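Thu 17 March

Day four of the great gripper comparison, and I have opinions about kitchenware now. Shaohua Qiu wants a straight answer by May: the Garkarine hand, with all its lovely fingers, or the Urka parallel jaws, which have the charm of a stapler.

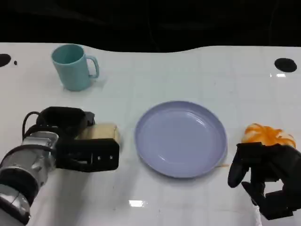 I started the morning on the hand's side. By lunch I had spent two hours tuning one thumb - the stapler needed 8 minutes. My scoring sheet has 18 columns and I have stopped believing in most of them.

After lunch, jaws on both sides, wrist cameras on, the Akstead controller sulking as usual.
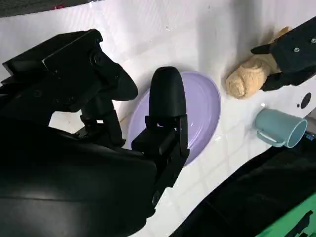 Plate, cloth and mug, from the wrist camera.

The wrist view is good up close and hopeless for judging height, so I keep peeking at the real table, and then my notes say "operator peeked."
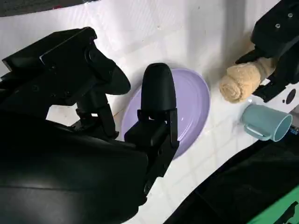 Shaohua asked which one I'd buy with my own money. I said a dishwasher. Tomorrow the hand again, with the softer fingertips if they've come.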